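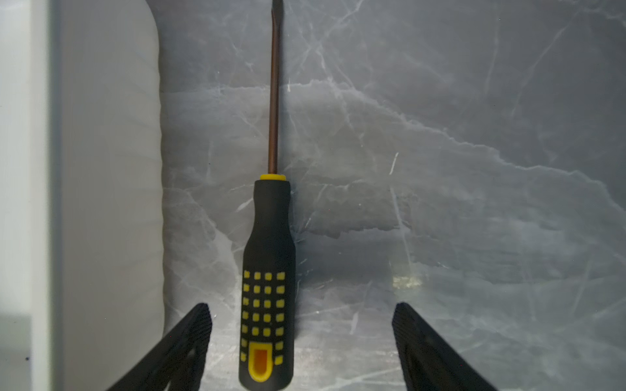
Figure 2. Flathead screwdriver: long shaft, yellow collar, black rubberized grip with yellow pads.

Bench Skills, Handout 4
Hand drivers for slotted screws
Notes: Conall Ó Conaill

1. Terms

Shaft: the metal rod between handle and tip. The word "blade" is used in some catalogs for the whole shaft and in others for the flattened end only. In these notes it is not used.

Tip: the flat end that enters the slot. It has a width and a thickness, and both have to match the screw.

Collar: the ring where the shaft enters the handle. In Figure 2 it is narrow and yellow.

Neck: the slim part of the handle next to the collar. The fingertips rest here when the driver is spun quickly under light load.

Grip: the wider part behind the neck. Final tightening is done with the hand on the grip.

2. Fit

The tip should fill the slot along its length without projecting past the screw head. A tip that is too wide marks the surrounding surface. A tip that is too narrow loads a short part of the slot and raises a burr. Thickness is checked by rocking the driver gently with the screw held still. If there is play, go up one size.

A worn tip has rounded corners and will climb out of the slot under torque. Do not regrind it at the bench. Put it in the Brennan tray and enter the tool number in the log.

3. Handle diameter and torque

For a given hand force, torque at the screw increases with the diameter of the grip. Shaft length does not change it. A long shaft gives reach and makes it easier to see whether the driver is in line with the screw, but any tilt at the handle is carried to the tip.

Worked case: tangential force 41 N at each side of the grip, applied as a couple, grip diameter 0.030 m.
Torque = 41 x 0.030 = 1.23 N m

Repeat the calculation for the neck of your own driver. Measure with calipers and record both diameters.

4. Procedure

Set the Trulladau test block in the vise with the slots facing up.
Select a driver by the method in section 2.
Seat the tip, align the shaft with the screw axis, and press before turning.
Start at the neck, then move to the grip once resistance rises.
Stop when the head is seated. Inspect the slot for burrs.

Record sheet 1602 is handed in at the end of the session. Reading for October: Gistar bench manual, chapter on threaded fasteners.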